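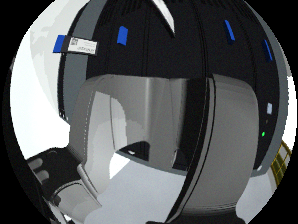

Réjean Beaulieu wrote in to say he had tried our tip about training the arm on rendered pictures first, and his policy still pulled on the wrong tab nearly every time. He wanted to know whether the method was at fault or his settings were. Probably a bit of both. The answers below come from our own workshop notes on the Dikance runs, and most of them will work on any bench with a simulator and an ordinary desktop machine.

## Before you train anything

- Write down what counts as a success. Ours was "tab gripped on both sides and drawn out 10 mm". If you change the wording halfway through, throw away the earlier scores.
- Keep one set of starting positions that the policy never trains on. Store it in a separate folder and make it read-only.
- Check the wrist view at the size the network gets it. A label that reads well on your monitor may be a grey smudge by then.
- Fix the random seed for testing and leave it free for training.

## How many episodes

We compared two training sets on the same task. With 500 rendered episodes the arm reached the right tab in a bit over half of the tests. With 900 it reached it in about four tests out of five, but the grip itself was hardly better. Mortimer Zamora repeated the comparison on his own set-up, using the Khondokar loader, and got the same pattern. The extra episodes help with finding the part. They do little for closing on it.

If time is short, stop at the smaller set and spend the afternoon on contact settings instead. Friction between finger and tab was the one that mattered most for us. Raise it in small steps and rerun the held-out set each time.

## What to vary, and what to leave alone

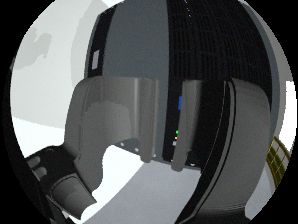 Random variation is the part of the method that people overdo. We started by changing everything at once: lights, colours, cabinet position, camera tilt. The policy learned slowly and we couldn't tell which change had done the harm. Now we vary one group at a time and keep a short log. Indicator colours are a good first group. The green light and the yellow one beneath it sit hard up against the finger's inner bar from this angle, and a policy can easily start steering by them when it ought to be steering by the blue part higher up. Swap the colours between episodes and see if the score drops. If it does, the policy was leaning on the lights.

Leave these fixed until the basic grip works:

- the lens model – a wide round view bends straight edges, and the network needs time to get used to one version of it
- finger shape and finger friction
- control rate

After that, bring in cabinet position, then lighting, then surface colour. We give each group 3 training runs before judging it. A single run can flatter you or mislead you badly.

## Reading the results

Watch the failures at half speed before you look at the totals. Sort them into "went to the wrong place" and "right place, bad grip". The first kind calls for more varied pictures, and the second for better contact settings or slower closing. Réjean's failures were nearly all of the first kind, and his log showed that the tab colour had never been changed.

Keep the raw episodes. We deleted the first Lemine batch to free up a disk in November and have regretted it since, as the newer scoring script can't be run on it.

If a result looks much better than the last one, run the held-out set again with a fresh seed before telling anyone. Ours dropped back twice. The Umer script does this overnight if you start it by six in the evening, and the scores are in the log folder the next morning.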